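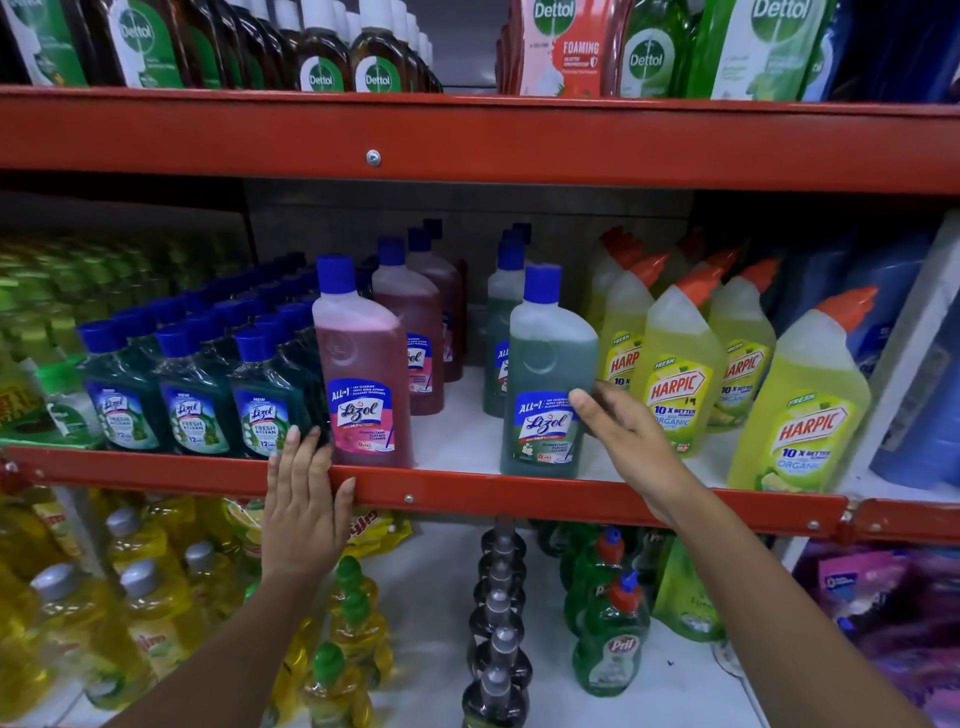
Pink or green? The floor cleaner shelf, with the Dettol just above.

Blog > Life and Housekeeping > Shopping

The great floor cleaner question

By Philomena Addo
August 11, 2024

Print this page
E-mail this to a friend

I have been putting off writing about floor cleaner for ages, as it seemed such a dull thing to go on about when I could be telling you about the garden or Iddrisu's chutney (we are on the last jar and he is already looking meaningfully at other people's plum trees). But so many of you wrote to me after the piece on grouting that I thought, well, why not, let's do the floors as well!

We moved into the house at Stendunley with carpets everywhere, and one by one they have come up, and what we have now is tile downstairs from the front door right through to the back. I love it. It is cool under your feet in the summer and it doesn't hold on to the smell of supper. What it does do is show absolutely everything, every footprint and every drip of tea, and as we also have Arthur, who is a large dog with a great fondness for the stream, I mop a good deal more than my mother ever did.

For years I bought whatever was nearest the till. Then my neighbour Anitha Iyer came round for coffee and asked, very politely, whether I was rinsing my floor, because it was sticking to her socks. I was mortified. I had been tipping the stuff in straight from the bottle and hoping for the best, and of course it was leaving a film. She told me to go and read the back of the label like a grown woman and to get myself a measuring cap, and I did both, and my floor has been a different floor ever since.

Anitha is a Lizol person through and through, so that was what I went to look for, and I must say I hadn't bargained for having to choose. There is a whole stretch of it on those bright red shelves, dark teal bottles packed in together marked Fresh & Clean, and then the pink ones and the green ones side by side, all with the same cheerful blue caps. I am hopeless in front of a shelf like that. I like to get hold of a bottle and have a proper look at it before I commit myself, and I did rather dither between the pink and the green. The pink has flowers on the label and is the prettiest colour when the light comes through it, and I know that is no way to choose a cleaning product, but there we are.
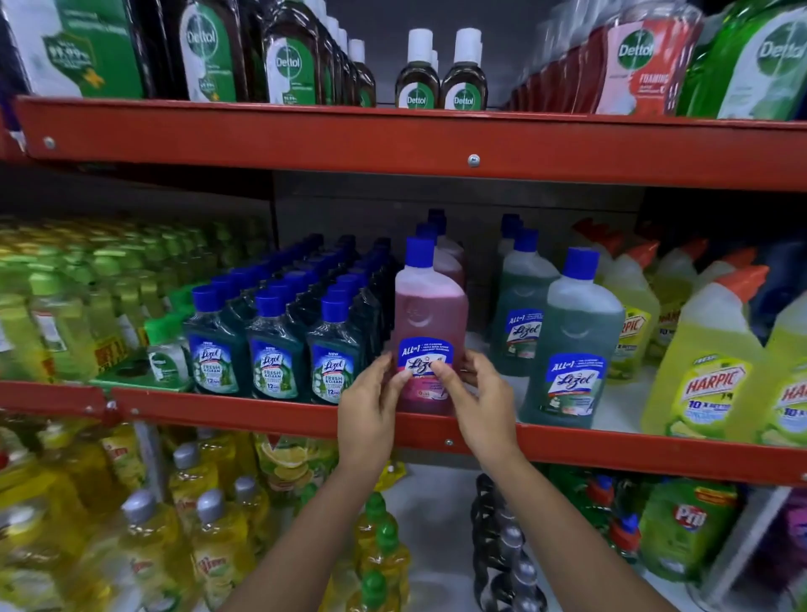 How I do the floors now

Sweep first, and properly, right into the corners and under the radiator. If you mop over dog hair you are only moving it about, and it dries in little grey strings along the skirting.

Then half a bucket of warm water, and the floor cleaner measured out as the label says. I start at the far end by the back door and work towards the hall so I don't trap myself by the washing machine (I have done this, and I stood there for the whole of a radio play). I change the water once it goes murky, usually after the kitchen. It takes me 36 minutes from sweeping to putting the mop out on the line, and I know that because Iddrisu timed me, for which he was made to do the next one himself.

Gifty Acheampong wrote to ask about wooden floors, and I'm afraid I can't help you there, Gifty, as we haven't any. I would try a bit behind the sofa first and see how you get on.

I shall be back in September with the airing cupboard, which I have been promising for so long that I've had to buy new pillowcases in the meantime. If you have a good way of folding a fitted sheet, do please write and tell me.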